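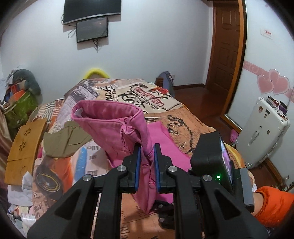 *Pink items, one raised, one flat on the bedspread.*

**Skisora clothing loan project - progress report for the Weerasinghe fund, second period, ending August**

Dear Meifang Yin,

You asked for this one to be shorter than the last. The last was long mainly on account of the appendix about hangers, which I still stand by, but I have left hangers out this time except where the budget makes it impossible.

## Where we are

We had 459 garments out on loan at the end of the period. The target in the grant agreement was lower, and I set that target, so I would hold off on the congratulations. I had assumed people would borrow a coat and perhaps a smart jacket for an interview. They do borrow those. They also borrow sweaters by the armful, and one household has worked through our entire range of corduroy.

Total stock now stands at nearly 2000 pieces. That is more than the room was meant to hold, and the back window no longer opens. Donations come in fastest just after people move house, when they're least able to judge what anyone else might want. We now turn down swimwear, single gloves and anything with a company picnic printed on it.

Returns are better than I feared and slower than I promised. The loan period is six weeks. Borrowers seem to read this as a mood. We tried polite reminders, then slightly less polite reminders, then went back to the first kind after the second kind brought in exactly the same number of coats and one complaint.

## Booking system

You will recall that the first report described the move to Foltix as "nearly complete." I would like to keep that wording.

Loans and returns both go through it now. Sizes are the trouble. Foltix allows one size per item, and our donors' clothes come from three decades and several countries, each with its own idea of a medium. Jinfeng Tang has been measuring chests and sleeves with a tape and typing the results into the notes field, where borrowers can read them but can't search them. Foltix support says a search of the notes field is planned. They said so in the spring as well, in the same sentence.

For now there is also a paper list on the wall by the door. It is the most used part of the system.

## Laundry

Everything is washed when it comes back, whether or not the borrower says it has been washed already. We do this at Rostitz, who gave us a fixed monthly rate before they had seen a winter coat. They have since seen many and are being very decent about it. The rate goes up next period. I've put the new figure in the revised budget and would ask you to look at it sitting down.

We lost 11 garments to washing, most of them wool, most of them in a single load that was entirely my doing. They were passed on to a family with a small child and, I am told, a large dog. The care labels are now checked by someone else.

## Mending evenings

These were a small line in the application and have turned into the part people ask about. They start at 7 p.m. and are supposed to end at nine. The idea was that borrowers would learn to fix a hem or replace a zipper on our stock. What they bring is their own clothes, often in shopping bags, often with the words "it's only a button." It is rarely only a button.

I don't see how to report this against the agreed outcome, which reads "project garments repaired by participants." Very few project garments were repaired by participants. A good many other garments were. If the fund is happy to strike the word "project," the outcome is met. If it isn't, Jinfeng will have to start hiding our trousers in people's bags.

## Money

Spending is close to plan. The two differences worth mentioning:

- Hangers and rails: $200 over. Wooden hangers hold a coat better than wire, and we had a lot more coats. I promised to be brief.
- Printing: well under, as the leaflet was delayed by a disagreement over whether to call it a library. It's now called a loan project, and everyone who walks in calls it the shop.

No other line has moved enough to need your approval.

## Next period

We plan to hold the stock where it is, clear the window, and try a longer loan for winter coats so that the reminders can stop pretending it isn't February. I would also like to talk about the children's sizes. We left them out of the application on the grounds that children outgrow things too fast, and every parent who comes in points out that this is the argument for having them.

The revised budget and the loan figures by month are attached. Mornings before ten are best if you want to call; after that the phone is usually under something.

With thanks,
Skisora clothing loan project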